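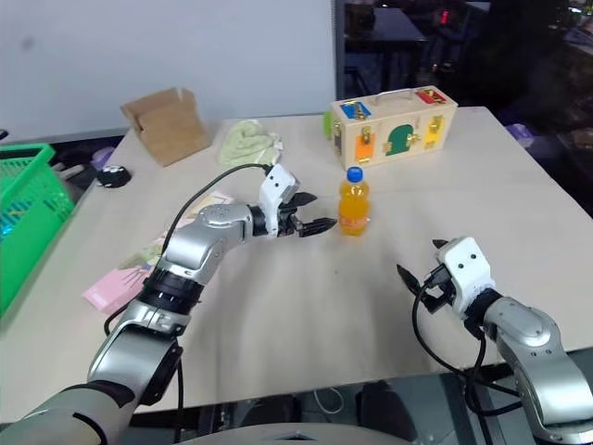
Two Arms, One Semester

The two-arm manipulation course at Calby Technical College meets on Friday at 1 p.m. and runs until the building closes. Enrollment is capped at nine students. They share one robot, one table and a logbook that now has 1208 entries, each covering a single attempt at a single task.

The first half of the term is spent on grasping. Students teleoperate the arms, record joint positions and gripper width, and train a small policy on the result. The starter object is a plastic bottle with a screw cap. A full bottle tips more easily when the fingers touch it above the label, so the approach height gets its own line in the log. Most groups begin with one arm and leave the other parked at the side of the table. Using both at once comes in week six, after the collision checks have been signed off.

Later tasks are harder. Folding a towel calls for two grippers and a fair amount of patience, and a wooden latch box with small hooks and hinges has beaten every group so far on at least one of its doors. Hooks need a few millimeters of accuracy and some give at the wrist. The course software, a package called Miettinen that older students wrote and newer ones maintain, has a compliance setting for this, but it was tuned for a heavier gripper and tends to drift after long sessions.

Grading is based on the log and a written failure report. Success rate counts for very little. One group turned in 138 attempts at the same hook, with the cause of each miss sorted by type: bad depth estimate, late finger closure, cable drag. Cable drag was the largest group. Their fix was a longer loop at the wrist, and it has since been copied into the setup guide.

The course budget is almost 3000 dollars a year, most of it spent on finger pads and replacement cables. In July the robot goes to the Lastow student meet, where teams get ten minutes on a table they have not seen before. Calby plans to enter the bottle task and, if the compliance setting is repaired by then, the latch box.

Related
Rellach opens its machine shop to first-year students
Choosing finger pads for parallel grippers
Lastow student meet: rules and table layout
How to write a failure report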